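Keeping the Kitchen Going on Low-Energy Days

I have had rheumatoid trouble in my hands and wrists for years, and cooking is the first thing to go when a flare comes. These are the habits that keep me fed. Talk to your own doctor or pharmacist about food and medication. I only know about kitchens.

Sit down to chop. A bar stool at the counter works if your feet reach the rung. If they don't, put the cutting board on the kitchen table with a damp dishcloth under it so it stays put.

Cook double on a good day and freeze half in single portions. Flat portions thaw faster than tubs and are easier to grip. Write the contents and the month on each one before you fill it — the marker won't take on a cold, wet surface.

Move the things you use every day to the stretch between hip and shoulder. My heavy skillet lived in the bottom drawer for years and I quit using it. Now it stays on the back burner.

Wraps and foils are hard on sore fingers. Keep the roll in its box, set the box on the counter and pull with your whole hand. Fold the loose end under itself when you are done so there is a tab to grab next time. 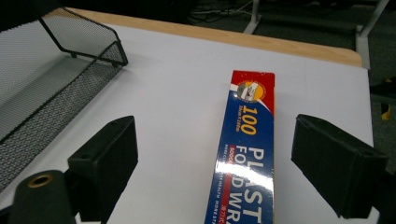
Cletus Montoya wrote in to say that he tears off his sheets in the morning, when his hands still work, and hangs them over the oven rail until supper. He also keeps a rubber dish glove by the sink for jar lids, and says it beats every opener he has bought.

Mornings are my worst time, so I do it the other way around and set out breakfast the night before: bowl, spoon, dry cereal, pills in their organizer. The milk goes into a small pitcher in the fridge door. A full gallon is too much for me before ten.

For pasta, skip the colander. Put a metal strainer basket in the pot first and lift out only the food. Leave the water on the stove until it cools, then ladle it out.

Dishes can soak. Run the water as hot as is comfortable and let your hands rest in it a few minutes before you start scrubbing — mine loosen up enough to finish the plates. Pots wait until the next day.

Last updated Aug 23, 2023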